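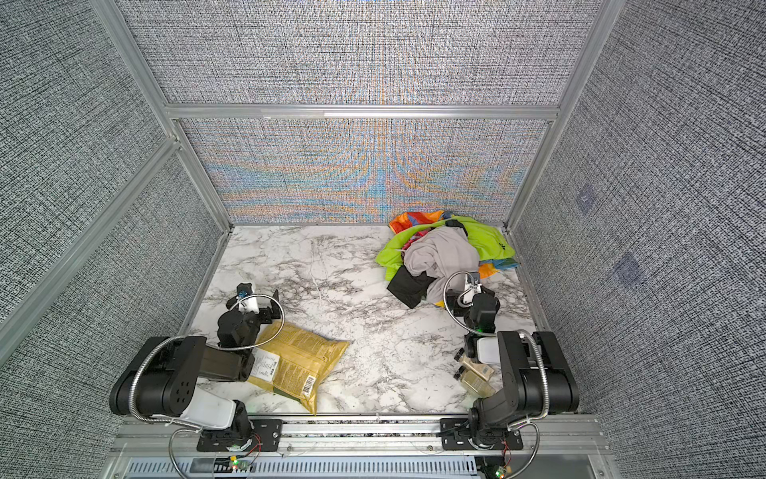

Why do clothes get so wrinkled when you leave them in a pile?

Because the threads inside the cloth get bent, and the weight of everything on top holds them in that bent shape until they more or less settle there.

OK, so that's the short answer, but I love this stuff, so let me tell you the longer one! (I write the Stomley Kids pages, and laundry is my favorite thing to write about. My family thinks this is very funny.)

Get a T-shirt and look at it really close up, so close your nose almost touches. See the tiny loops? Most T-shirts are knitted, a bit like a sweater but with much, much thinner thread. Loops can stretch and wiggle, so a T-shirt bends easily. Now find a dress shirt or a pillowcase. Those are usually woven, with threads going over and under each other in straight lines – and when you fold a woven thing hard, the crease can stay there like a fold in paper.

What the thread is made of matters too. Cotton comes from a plant, and it soaks up water. Water lets the tiny parts inside the cotton slide around, and when it dries they stay wherever they ended up. If your shirt dries in a ball, you get a ball-shaped mess of wrinkles! Polyester, the slippery stuff in a lot of sports shirts, hardly soaks up any water, so it usually comes out smoother.

I tried this at home one Monday. I took 2 cotton T-shirts out of the washer, hung one over a chair and squashed the other into a heap under my towels. I left them for 26 hours. The chair one was fine. The heap one looked like a map of the mountains, and it smelled kind of swampy too, so I had to wash it again.

Want to try it? You need two damp cotton socks. Lay one out flat and roll the other up tight with a rubber band. Look at them the next day and draw what you see.

And if you've got a pile of clothes of your own right now, pick up one thing at a time, give it a good snap in the air (so fun) and smooth it with your hands before you fold it. Start with whatever is on top. If you pull from the bottom, the whole heap comes with it and you'll be chasing socks under the bed, like I was last night.

19 shares | 8 comments

We use cookies to remember your settings. OK | Learn more

Contact Stomley Kids | © Stomley | Back to top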